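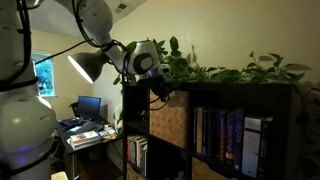 Media release - Skiresar Home Trials
July 2, 2020

HOUSEHOLD ROBOTS STILL NOT READY FOR THE BOOKSHELF

Skiresar today urged buyers to be wary of claims that a robot arm can take over the tidying. Books upright in one cubby, a woven bin in the next and a pothos sprawling across the top - an ordinary shelf is still a hard day's work for a machine.

Our testers set 400 chores for arms running Zimari software. Dusting around a plant took 8 minutes, and a person with a cloth would be done well before that. We have seen plenty of polished demonstrations and would like to see a dull month of housework.

Skiresar will not recommend any home arm this year. Further trials begin in September and the results, good or bad, will be published in full.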